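Trotero home kit, 52 days in. Worth the monthly?

gemside_hap
Posted 20/05/2020
Since people keep asking by message: yes, I still have the Trotero on the Bilbridge rental plan, and yes, I still own a vacuum. The tidy-up package is the part I'm paying for. You leave litter on the carpet, it goes and finds the bin, then it starts collecting. In theory.
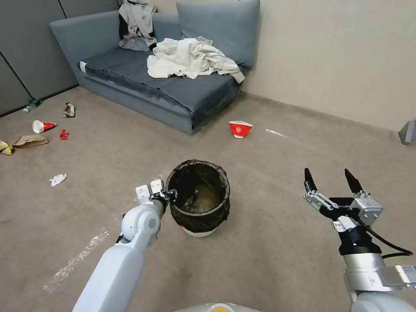 Tidy-up job, both arms out, bin first. Cups and wrappers still to go.

It gets cups fine. Flat paper bags it treats as a kind of carpet. Call it 80 percent on a good evening, and I've had more than 3 good evenings.

yau_fan
So you rent a two-armed robot to do what my dad did by yelling.

Heriberto Apaza
Disagree with the 80. Mine does better, but I bought the soft fingers for both sides. You've got two different grippers on there. The pointed one is great for wrappers and terrible for anything round.

gemside_hap
The pointed one picked up a bottle last week. It took 2 tries and a long think.

Heriberto Apaza
Mine doesn't think.

yau_fan
Does it do the sheet on the sofa?

gemside_hap
Laundry is a separate package. Of course it is.

mopbucket
Does the plan cover fingertips? I'm on my second set and Bilbridge billed me for both.

gemside_hap
Only the white ones. Page 3 of the terms, small print.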